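Category: Around the Building

Second-floor mini fridge: clean-out and new shelf rules

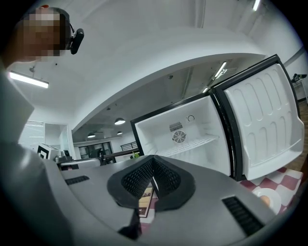 What changed

The mini fridge in the Bristov Street break room was emptied in January. Everything without a name on it went out, along with a few jars that did have names but had been there since summer. The inside got a wash with baking soda and warm water, and the wire shelf was scrubbed in the sink and put back.

Two things to remember from now on. Put your name on your food, and take it home before the weekend. Milk for coffee goes on the shelf - tall bottles go underneath it.

Please leave the dial alone. If your lunch freezes or the milk turns early, tell Syahrul Ginting and he will adjust it. Keep boxes away from the grilles on the back wall so the air can move.

Lost containers are in the cabinet by the door until the end of the month. Rasmus Luik still has a blue lid that fits none of them.

Questions: Halim Building Office, Room 18 | © Halim Building News | Back to top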